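Section 3. Recording examples with the hand-held grippers

Read this before the first session. Velari sales material says anyone can collect good examples in ten minutes. We have not seen that happen at Grirnville.

1. Charge both grippers and check that each marker is flat and clean.
2. Start the recorder and wait for the steady tone.
3. Hold the gripper still for 3 seconds, then do the task at normal speed.
4. Stop the recorder before you put the gripper down.

Note: A busy room is allowed. The manufacturer claims the system ignores people walking behind the work. Treat that as a claim until your own tests agree.
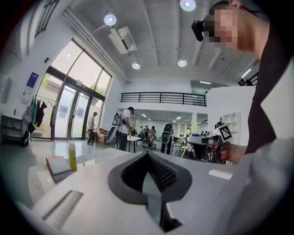
Setup Guide, page 10

Two operators can record at one table, each with a gripper. Keep the square marker on top of the other gripper in view when the task needs both — a hand over it spoils the take.

5. Delete any take with a dropped object, unless you are collecting failures on purpose.
6. Write the task name in the log the same way every time.

Caution: More takes do not fix bad takes. Our first set had 1721 examples, and after review we kept 198.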